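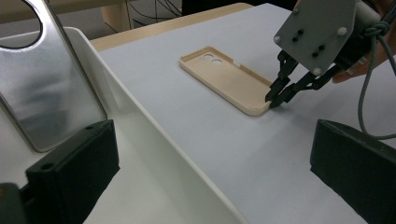
Miyazaki objects that a written rule on grip force means little unless the operator can feel when it is broken, and that most guidelines stop at the number. We accept the point. The Purnum rules, revised after his comments, set limits on how a part may be held as well as how hard.

January 4, 2025
By Noboru Kinoshita

4.2 Handling of thin-walled parts

Thin shells bend before they slip. The rules therefore ask that a case or cover be taken by its rim, with both pads square to the wall, and that no pad press on a camera opening. The approach is made with the jaws open and level.
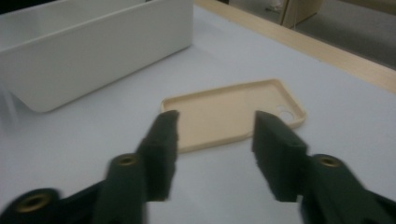 Closing speed is left to the operator, but a grasp that shifts the part sideways must be released and begun again. Of the 2,194 trials logged at Tanabe, 69 were marked as breaches under this clause – roughly 31 of them in the first session. We do not read this as a learning effect, as the clause was reworded shortly afterwards.

Two-handed work adds one further rule: the idle gripper stays clear of the part until the other has closed.

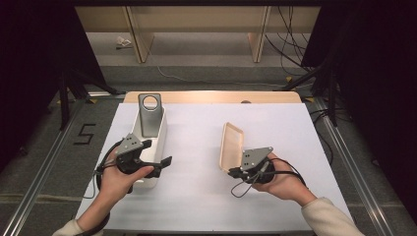 Figure 3. Right gripper closed on the edge of a phone case; left gripper at the tray.

Clause 7 covers transfer between hands and is treated in the next section.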